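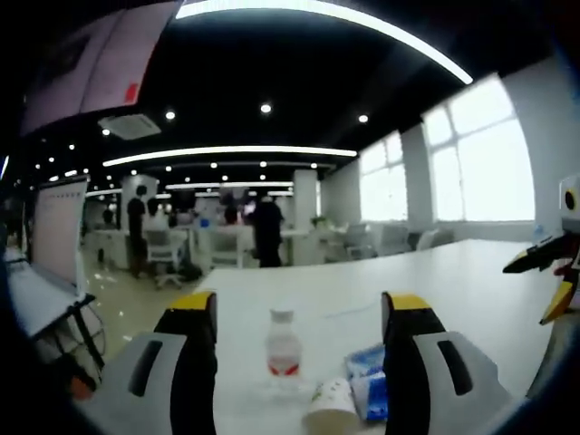
Bench 2, long white table. Bottle with the red label, paper cup on its side.

Search the notebook
Enter keyword
Go

May 7, 2022
Posted by Zofia Wieczorek

Sourdough rye, batch with the Plokdale flour

Continuing from the last entry. The starter was fed twice yesterday, at noon and again before I locked up. By this morning it had doubled and dropped back slightly, with a ring on the jar where it had been. It smelled sharper than I like. I used it anyway.

Mix: 600 g wholemeal rye, 300 g white wheat, salt as usual, water by feel after the first two thirds. The Plokdale rye takes more water than the Korside did. The Korside dough would have been soup at this point. This one still had dry patches along the side of the bowl, so I added two more splashes and left it for half an hour before touching it again. After the rest it was sticky all through and held a spoon upright.

The Kevo mixer is no good for this. The hook rides up over the dough and pushes it round in one lump. Mixed by hand with the stiff scraper. Please don't put the Kevo bowl back on the top shelf, I can't reach it.

Bulk rise was slow for the first two hours and then quick. I shaped it with wet hands and put it in the long Pitkänen tin, the one with the dent. Weight of the loaf before proving was not written down. I meant to and forgot.

Oven: top shelf element is still weak. Started hot, turned down after fifteen minutes, tin moved to the lower shelf and turned end to end. The crust cracked along one side only, the side nearest the door. Same as last time, so I think it's the door seal and not the shaping.

Out of the tin at 628 g for the small test loaf. The big one is wrapped in a cloth and I won't cut it until tomorrow. The small one I cut too early, while it was still warm. Crumb close and a bit gummy near the base, good at the top. Taste is sour at the front and then mostly malt. Less bitter than the Korside loaves.

To do:
- Feed starter once only the day before, later in the evening.
- Try the same mix with a scald, a fifth of the rye.
- Order seal for the oven door. The part is listed under 3232 in the catalogue.
- Ask Plokdale if they are milling through July or stopping for the summer.
- Weigh the dough in the tin this time.

If anyone wants starter, there is a jar of discard at the back of the fridge, bottom shelf. Leave me the one with the blue tape on it.

2 comments
Shared 3 times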